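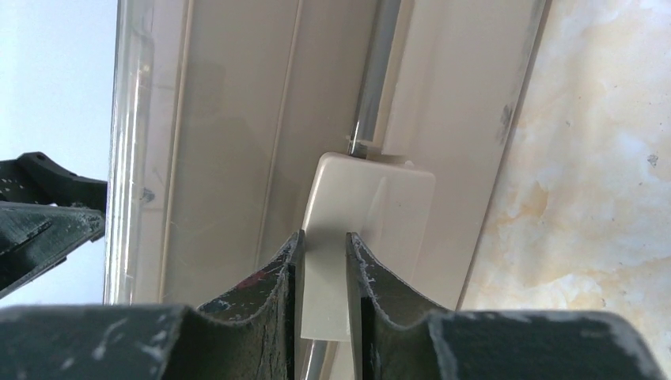

Pundivthorpe, April

Working to the rules: gripper checks and hand tools on the Skoryk arm

Right, what this report covers. Our module brief was to take a set of lab rules for robot arms near people and see if they hold up when the arm is doing small fiddly jobs. Window fittings, hand tools, that sort of thing. Not big factory stuff in a cage. The rules we used are the Nunbridge practice sheet (the department one, third version) plus our own risk form. We didn't write new rules from scratch, no time.

Why fittings. A beige plastic block on a metal rod is a nice awkward thing to hold – smooth face, rounded corners, narrower at the bottom than the top, and the rod going down into it. If the fingers close off centre you load the rod sideways. The Nunbridge sheet says "grip on the part that is meant to be gripped", which is fine for a handle and not much use for a part like this. We rewrote it for our form as: grip on the body, never on the rod, fingers square to the face, stop if the part turns.

Rules we kept as they were:

- One person on the stop button, and that person does nothing else. No phone, no note taking.
- Hands out of reach before the arm is enabled. Say "clear" out loud.
- Slow speed for first approach to any new object.
- Nobody leans over the arm to see better. Move the arm, then look.

Rules we changed:

- Finger wear. Old sheet just says "inspect regularly". Regularly means nothing. Ours says look before each session and write it down. The fingers have a lot of pale scuffs and the top edge of one is chipped, so there needs to be a line between cosmetic and not OK. Our line: scuffs are fine, a chip on the edge gets noted, a chip that reaches the gripping face means swap the finger. The sheet had no line at all.
- Working near a wall or window. Added a keep-off gap for clear plastic and stone. Clear parts are easy to miss in the camera view, so somebody has to check the gap by eye and not off the screen.
- Release. Don't open the fingers on a fitting until the person on the stop button agrees.

Log. The Grornik logging software gave us 3,473 lines over the whole project, most of it joint positions we never used. What we wanted was when the stop was pressed and why. It logs the first and not the second. So we kept a paper sheet next to it, and the paper sheet is what we used for the results. 17 entries. Of those, 3 were real stops for something going wrong (part turning in the grip, twice, and one approach too close to the wall). The rest were practice stops or someone being cautious, and we think cautious stops should be logged the same way with no fuss made. If people feel daft for pressing it they will press it less.

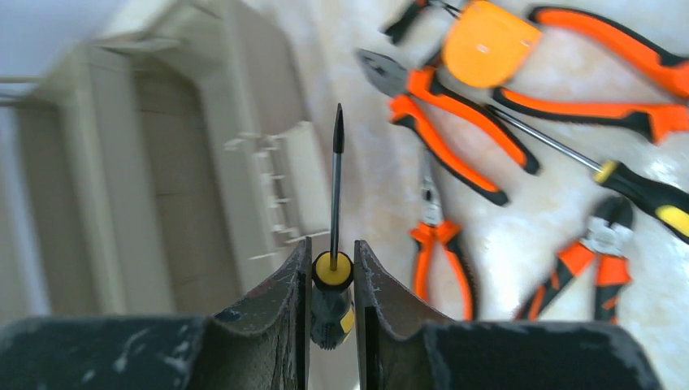 By Hiu-tung Chou

Second part, hand tools. This is where the sheet was weakest. It treats every object the same, and a screwdriver held point up is not the same as a tape measure. We sorted tools by what they would do if the arm moved unexpectedly:

Blunt – tape measure. Normal rules.
Jaws – combination pliers, needle-nose. Closed before pick up, handles towards the gripper.
Points and cutters – screwdrivers, diagonal cutters. Slow speed the entire time, nobody in front of the tip, and no handing over to a person at all. Arm puts it down, arm stops, then you pick it up.

The no handover rule caused the most argument in our group. It is slower. I still think its right for a student lab. Holding by the handle is good practice anyway but it leaves the shaft sticking out past the fingers, so the reach of the arm is longer than the number on the form. We now add the tool length to the reach. Should of been there from the start.

Also spacing. Tools laid out with handles crossing over each other are a snag risk, if the gripper takes one the other may come with it. Rule we propose: a finger width of clear surface on both sides of whatever is next to be picked, and re-lay them between runs if needed.

Not done: proper force measurement, and anything with a second arm. Left for next group. Risk form is in the appendix, blank copy at the back, please use that one and not the old one on the shared drive.

3 comments

Contact the Skoryk project group | © Pundivthorpe student projects | Back to top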